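Research > Robotics > News

Zadholm Lab Compares Two Grippers in Simulation
May | By the Etovier Newsroom

The robotics laboratory at Zadholm has begun a comparison of 2 gripper designs using a simulated tabletop, the Etovier research office announced this month. The work is part of the Senenby project, which studies how robotic arms handle ordinary household items.

Each gripper will complete 190 trials under the same arm controller. In every trial the arm must pick up one item and release it at a marked point within 20 seconds. Drops, missed grasps and contact with neighboring items will be recorded separately.

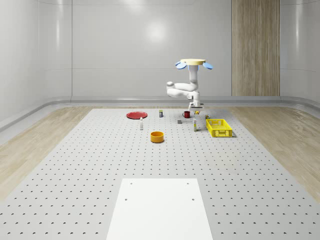 A simulated arm with a two-fingered gripper works over a perforated table set with a bowl, a mug, bottles and a yellow basket. (Render: Senenby project)

Initial runs will use the two-fingered model. A second design, supplied by Macedo, will be tested afterward with the same item positions and lighting. The laboratory will then repeat 40 of the trials on a physical arm to determine how closely the simulated results match.

Settings for the controller will remain fixed throughout the comparison. Results and trial logs will be made available to partner laboratories once the physical tests are complete.

20 shares | 2 comments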